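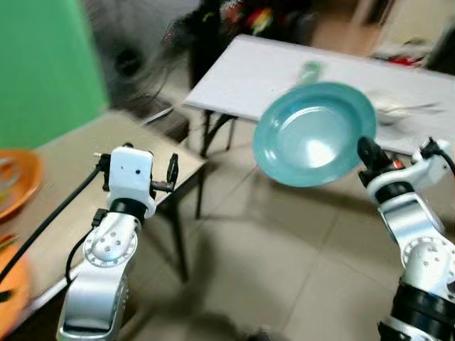
Right arm with the teal plate, two orange plates on the table at left.

About Monora

Monora is a small robot learning lab in Trurkerwood. We work on one thing mostly: getting two-arm robots to handle dishes and other household stuff, using fewer human demonstrations than people usually collect.

Started in May with 3 people and a lot of borrowed shelving. Now part of the Sawatzky workshop building, ground floor, ring twice.

What we do

Our method is called Vellach. Short version: an operator drives both arms through a task, we cut each recording at the points where a grip changes, and the policy trains on those pieces instead of the whole run. Pieces from different tasks get mixed. Plates, bowls, bottles, all in one pool.

Results so far

Training set is 2,258 pieces, cut from 287 full demonstrations. 24 tasks, all tabletop. Pick up and hand over are solid. Stacking is so-so, wide rims are still the hard part, the gripper takes the edge fine but the plate tilts and the policy dosen't always correct for it. Working on that now. Shiny plates also confuse the depth estimate, more on this in the next write-up.

We publish the failures too. Full task list and the training settings are on the downloads page, some older files still have the old naming, sorry.

Working with us

Visits by appointment. Students welcome, bring a laptop. If your writing about a colaboration please say which arms and grippers you have, saves a round of email.

Page last updated December 25, 2022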